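Usteck Grain Notes

A plain-text collection of wood finishing notes, plus a small command line tool for searching them. This README covers the layout of the collection, the record format, the meaning of each field, and known gaps.

Status

Maintained. Last format change was in December, when the cure field was split from the dry field. Records written before that change have been converted. If you keep a local copy with your own additions, run the convert command once before merging.

Contents

notes/ — one text file per finish record
species/ — one text file per wood species
terms.txt — controlled vocabulary for the finish and sheen fields
usteck — the search tool, a single script with no dependencies beyond a standard Python install
CHANGES — format changes only, no record-level history

Background

The notes started as shop records at Mestham, a small furniture repair business, and were kept in a word processor file until it became too slow to open. Santeri Rautiainen moved them to plain text and wrote the first version of the search tool. A second set, from the Prilside workshop, was merged later. The two shops kept different habits. Mestham wrote down what was applied and how long it was left; Prilside wrote down what the result looked like and often left out the times. Both kinds of record are valid, but see Missing values below before you compare them.

Installation

Copy the directory anywhere you like. Add it to your path if you want to call usteck from other directories. There is no package and no installer.

The tool looks for the notes directory in this order:

1. The path given with --notes
2. The environment variable USTECK_NOTES
3. A directory called notes next to the script

If none of these exists, the tool prints the paths it tried and exits with status 2.

Basic use

usteck find shellac
usteck find --species ash --finish oil
usteck show 0147
usteck check notes/
usteck convert notes/

find searches the full text of every record. With field options it searches only those fields, and the options combine as AND. There is no OR. Run the command twice.

show prints one record with the matching species file appended. Use --short to leave out the species file.

check reads every record and reports fields that are missing, misspelled or out of range. It does not change anything.

convert rewrites old records in the current format. It makes a backup of each file with the extension .old and will refuse to run if a backup is already there.

Record format

Each record is a text file in UTF-8 with Unix line endings. Fields come first, one per line, in the form name, colon, space, value. A blank line ends the fields. Everything after the blank line is free text.

id: 0147
species: ash
cut: flat
grit: 220
finish: wiping varnish
coats: 3
dry: 12h
cure: 14d
sheen: satin
source: mestham

Second coat raised some nibs near the end grain. Rubbed back with a gray pad before the third.

Fields

id — four digits, unique, never reused. A deleted record leaves a hole in the sequence.

species — must match the name of a file in species/. Common names only. Where a common name covers several botanical species, the species file says so and the record does not try to settle it.

cut — flat, quarter, rift, end, mixed or unknown. Veneer goes in the same field with a v in front, for example vflat.

grit — the last grit used before the first coat. If the piece was scraped and not sanded, write scraped. Grit numbers follow the grading printed on the paper that was used. No conversion between grading systems has been attempted.

finish — one term from terms.txt. For layered finishes, use the top layer here and describe the rest in the free text.

coats — a whole number. A sealer coat counts if it is the same product as the top coat, thinned or not. A different product does not count.

dry — time between coats. Hours or days, with h or d.

cure — time from the last coat to normal handling. Same units. This is what the shop allowed, and it may be longer or shorter than the figure on the can.

sheen — flat, matte, satin, semigloss or gloss. Judged by eye. No meter was used at either shop.

source — mestham, prilside or other.

Missing values

Write unknown. Do not leave the field empty and do not delete the line. An empty value makes check stop at that record, and it will not read the ones that follow.

Prilside records have unknown in dry or cure far more often than Mestham records. Any average taken over those two fields is mostly an average of Mestham practice. The stats command that used to print such averages was removed for this reason.

Species files

A species file has no fields. It is free text with fixed headings: Names, Pores, Color, Blotching, Oil and Water-based. Headings may be empty. The Blotching section is the one most people want, and it is also the least consistent, as the older entries use the word for any uneven color, including mineral streaks and sap pockets. Newer entries use it only for uneven uptake of stain.

Notes on grain and cut

The cut field describes how the board was sawn. It does not describe how the face looks. A flat-sawn board can show near-straight lines along one side, and a strongly figured board can show waves whichever way it came off the log. When the two disagree, record the cut if it can be read from the end grain and put the figure in the free text. If the end is hidden by a joint, an edge band or existing finish, write unknown.

Figured faces need a separate warning. Where the fibers rise and fall through the surface, an oil or a stain goes in deeper at some points than at others, and the contrast between light and dark bands goes up. This may be wanted. Test on an offcut of the same board, or on the underside of the piece.

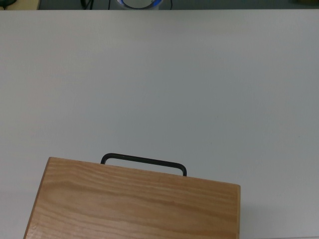
Pale woods shift in color more noticeably than dark ones under the same oil-based product. Records for pale species should state in the free text whether color was a concern to the customer. The phrase to use is color: hold or color: free, on a line of its own. The tool treats it as plain text, so find "color: hold" works and a field option does not.

Small work

Boxes, trays and similar pieces were finished in the same way as larger work at both shops, with two differences worth recording. Interiors were usually left bare or given shellac, as slow-curing oils in a closed space keep their smell for months. Lids were finished on both faces on the same day to limit cupping. If a record covers only the outside of a box, say so in the first line of the free text.

Abrasives

Most records stop at 220. A few go to 300 or above on end grain. Paper above 220 can close the surface enough to reduce stain uptake, and a record with a high grit and a light color should be read with that in mind. Adeleke pads appear in some Prilside records in place of a final grit. They are entered as pad in the grit field, and check accepts that value.

Known problems

check reports a false error on species names with an apostrophe.

find ignores case in ASCII text only.

Two records from the Prilside merge, 0212 and 0213, describe the same table. Both have been kept, as the times differ and there is no way to tell which is right.

show does not wrap long lines. Pipe it through fold if your terminal is narrow.

Adding records

Take the next free id from the end of the sequence, even if there are holes earlier. Write one finish schedule per record. If the same schedule was used on 6 chair legs, that is one record. If one leg was redone with a different product, that is a second record with a reference to the first.

Free text should say what was done before it says how it turned out. Use past tense. Avoid product advice in records; it belongs in the species file under the right heading, where it can be edited without touching the history.

Run check before you send anything. Patches that fail check are returned without comments.

Out of scope

Paint, milk paint and lacquer sprayed from a gun are not covered. Neither shop had a booth. Adhesives are mentioned in free text where squeeze-out affected the finish, but there is no field for them and none is planned.

Safety information is not included. Rags used with drying oils can self-heat and must be laid out flat or stored in water in a sealed metal can — read the product sheet for the rest.

License

Records and species files may be copied, changed and redistributed with the source field left in place. The script may be used for any purpose.

Contact

Send patches to Santeri Rautiainen at the address in the CHANGES file. Merges are done on Saturday.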